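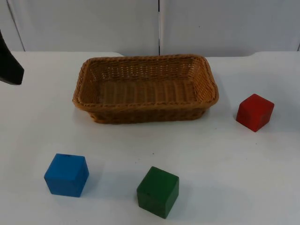

Notebook > Zirkcombe shop > Concrete bench

September 18, 2022

Finally got to the rebound hammer check I kept putting off! The hammer came back from Skyrme with a new spring and I wanted my own numbers on it before anybody takes it out to the Stulville slab. Did the anvil first, 16 hits, wiping the plunger between sets (the old grease was like tar). Readings sat nicely together apart from the first two, which were low. They're always low. I've left them in the log but crossed through.

Then over to the big test block, the one we poured with the Clirkow mix. Rubbed the face down with the stone, chalked a grid, and stayed well in from the corners. Horizontal shots were fine. Pointing down I got more scatter than I like, and I think part of that is me leaning on the thing too fast near the end of the stroke. Will redo those with fresh arms.

One spot gave a silly high number and when I scraped at it there was a nice fat piece of gravel right under the skin. So, tossed that one and moved over an inch.

Also crushed the last two cylinders from the same pour. The 2000 kN machine is still slow to zero, so let it warm up before you trust the display, please. I had the load rate set wrong on the first cylinder (my fault, it's noted on the sheet) so don't put that one on the curve. The second broke in a good clean cone, and I kept the pieces in the bucket by the saw if anyone wants a look.

Still to do: downward shots again, new chalk, and find the missing 100 mm caps. I had them in my hand before lunch!! Curing tank is topped up.

Zirkcombe materials shop | Contact | Back to top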